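3.2 Trial in absence and the timing of flight

The second group of files concerns defendants who absconded after arraignment and were tried, convicted and sentenced without being present. Of the 290 files supplied by the Otdale registry, 85 fell within this group. The remainder involved either a failure to appear before arraignment, in which case the matter was adjourned and a warrant issued, or a surrender to custody before the jury was empanelled. Files in which the defendant died before verdict were removed at the coding stage and are not discussed further.

Drug importation offences made up the largest share of the group, followed by serious fraud. This distribution is consistent with the earlier Grevcombe study, although that study drew on appellate judgments only and therefore under-represents cases in which no application for leave to appeal was filed. An absent offender seldom instructs counsel to appeal, and a reliance on reported decisions will tend to obscure precisely the cases of interest.

Flight was coded by reference to the last confirmed compliance with a bail condition. In most files this was a signature in the reporting register at a police station; in others it was a curfew check or a conference with a solicitor. The interval between last compliance and the issue of a bench warrant varied considerably. Where reporting was required daily, the absence was generally noted by the next business day. Where it was required weekly, an accused person could leave the jurisdiction well before any agency was aware of the breach. In 10 files the defendant had surrendered a passport and travelled on another document, the origin of which was established in only two of them.

The courts' treatment of the decision to proceed was more uniform than anticipated. Judges considered whether the absence was voluntary, whether defence counsel remained instructed, and the prejudice to any co-accused arising from further delay. The last of these carried particular weight in multi-defendant importation trials, where severance would have required civilian and forensic witnesses to give evidence twice. Directions to the jury on absence followed a settled form - the absence was not to be treated as evidence of guilt - and departures from it were rare.

Sentencing practice was less consistent. Some judges declined to make any allowance for matters in mitigation that had not been put by the offender in person. Others relied on the antecedent report and on material tendered by counsel who had remained in the proceedings. Following the model proposed by Hviid, we treated these as distinct approaches and coded them separately. The distinction has practical consequences on recapture, when the offender may seek to reopen the sentence on grounds that could not have been advanced at the time.

Recapture itself was recorded inconsistently. The Mindine warrant index, consulted as at February 22, 2020, lists the status of each warrant but gives no date of execution where the arrest took place overseas. Extradition files were requested separately and were not available for this analysis. Accordingly, no estimate of time at large is offered in this section, and the rates reported in Section 4 should be read as applying to domestic arrests only. 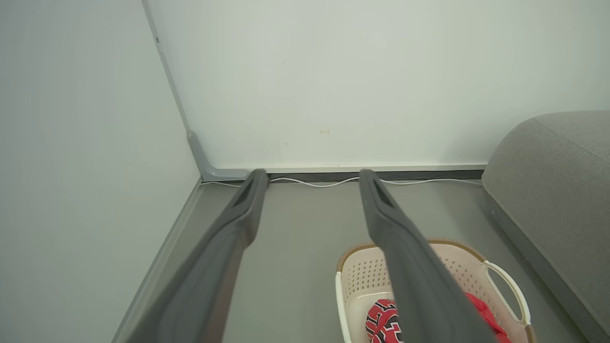
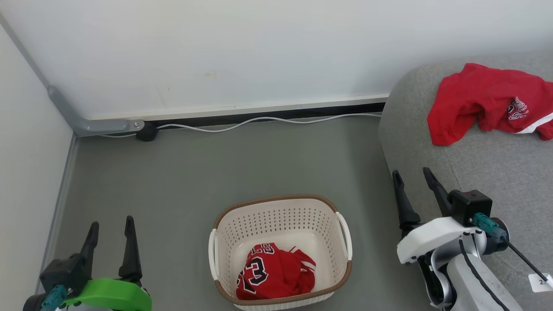 Figure 2. Interior views. First: floor and baseboard. Second: laundry basket containing a red jersey numbered 23, with a light grey sofa.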